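The Case for Folding Badly

Four weeks of living out of a washing basket, and what finally got me out of it

Let me start with the basket. You know the one. Clean stuff goes in on laundry night, gets picked through for undies and a tea towel, and by the end of the week it's half clean, half who knows, and the cat's been in it. I lived like that for most of a winter. Two adults, one kid, a line out the back that gets sun for maybe three hours.

So when the editor wanted something on folding I said yes before she'd finished the sentence. Bit desperate really.

The drawer people

First stop, the books. There are a lot. I borrowed a stack from the library at Drisley and most of them want you to stand everything up on its edge in little rows. Looks gorgeous. Lasted two mornings at our place, then somebody wanted the jumper at the back.

The trouble is the books assume a wardrobe full of T-shirts. Ours is jeans, hoodies, a doona cover, tea towels, and about a million cloth bags. Nothing stands up on its edge if it's a doona cover.

A visit to Skoria

Demetrius Gallagher has run the laundry at the Skoria guesthouse for longer than he'll admit. Back room, one long bench, window over the carpark. On a busy changeover he gets through around 167 pieces before lunch, and he does it without seeming to hurry, which was a bit galling.

His rules, as scribbled on the back of my parking ticket:

Bench at hip height. Lower and your back goes, higher and your shoulders do. Mine at home was the bed. "Well there's your problem," he said.

Basket at the far side of the bench, never on the floor. Every bend is a second and a grunt.

Shake once, hard. Then lay it down and leave it alone. Most people fuss at the wrinkles, he reckons, and put in more than they take out.

Heavy things first. Denim, towels, anything with weight. They make the base of the pile and the flimsy stuff sits on top of them.

Stop at good enough. He was very firm on that. A guest sees the top fold and nothing else.

I asked about fitted sheets. He laughed for quite a while. Then he rolled one into a ball, flattened the ball, and put it in the middle of the stack where it coudn't be seen.

The bench at home

Bought a folding table off a bloke in Fitzsimmons, wobbly, fixed with a coaster. Set it up in the hall at hip height. Basket at the back, spray bottle handy for the creased stuff - plain water, nothing fancy. You can spend serious money here if you like. The Costov catalogue has a laundry bench with a pull-out rack for $1395 and I did look at it for longer than was healthy.

Week one was slow. Week two I had the denim sorted: lift it right up by one end, let the weight pull it straight, catch the hanging part with the other hand and bring it over. Don't try and wrestle it flat on the bench from a heap. Up first, then across.

And get the bags out of the way before you start, or at least flat. A canvas tote with the handles pulled down takes up no room at all, a scrunched one takes over the bench. 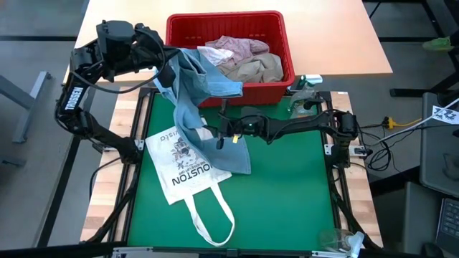

What stuck

The hip height thing. The shake. Heavy first, mostly, though I forget. The kid now does tea towels and does them in a sort of wonky triangle, and they go in the drawer like that.

Tote bags get folded in thirds, handles tucked in, and live inside the biggest tote bag, on the hook by the door. Spray bottle stays on the table.

Fitted sheets are still a ball. The basket was empty at nine last night and by breakfast there were two socks and a wet bathmat in it.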